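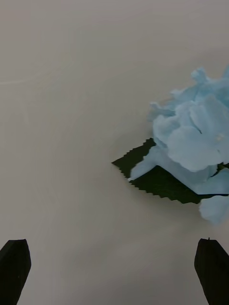 According to Koller, the connector in its first build asked for too much at setup, and its support staff would have preferred one key and one test button. That remark came back with the pilot feedback and has shaped most of the work in this period.

Progress report: Tomidora data connector, reporting date 29 Apr 2024

Status of work items

Authentication. The setup form now takes a single access key and a region. The account ID is read from the key at first connection and stored with it. Keys are encrypted at rest. Rotation still has to be done by hand - the old connection must be paused before a new key is saved.

Sync. Contacts, tickets and ticket comments are supported in full and incremental mode. Attachments are supported in full mode only. Page size is fixed at 500 records. When Plemutent returns a rate limit error, the connector waits 25 seconds and retries up to 3 times before marking the run as failed.

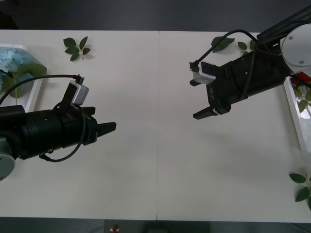
Deleted records remain the main gap. The source interface does not report deletions, so a ticket removed in Plemutent stays in the target tables until the next full sync. We have drafted a nightly comparison of record IDs, but it has not been tested on large accounts.

Testing. The automated suite contains 736 cases. Open failures are limited to time zone handling in custom date fields. A fix is in review.

Documentation. The setup page and the field reference are finished. The error code list is in draft.

Changes to plan

The Triltska target was due in December and has moved behind deletion handling. The budget is unchanged.

Next period

Complete the ID comparison, add key rotation without a pause, and publish the error code list. We request approval to keep the Koller test account open until deletion handling is released.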